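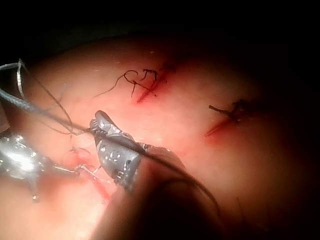 Stitch sixty-six of the night. She didn't say it out loud, the counter did, a small green 66 in the corner of the console.

Wrists loose. Thumbs light. Batora wanted clean examples and paid for clean ones only, so a bad throw meant start over, tag it, say why. Slipped. Let go too soon. She had a whole vocabulary for failing.

10 more and she could sleep.
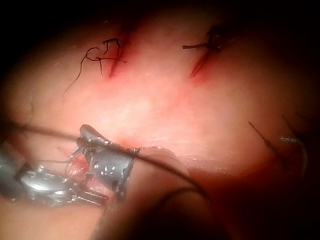
Keludell learned from all of it, they told her in September. Even the pauses. So she tried not to pause. Tried not to think about her mother's sewing box, teh blue thread, the way a knot went down if you didn't look straight at it.

Then 2 a.m. and the coffee gone cold - and her left hand did the thing again. A little flick before the pull. Useless. Hers.
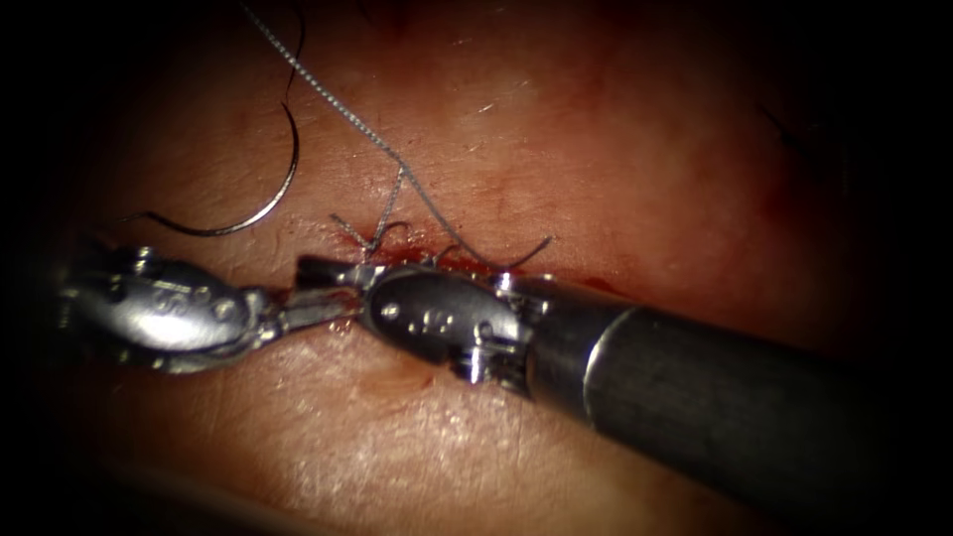

She should have tagged it. She left it in.

More than 15 weeks later they let her watch Keludell work alone. Loop, loop, a breath of nothing. Then the flick.

She sat on her hands the whole way thru.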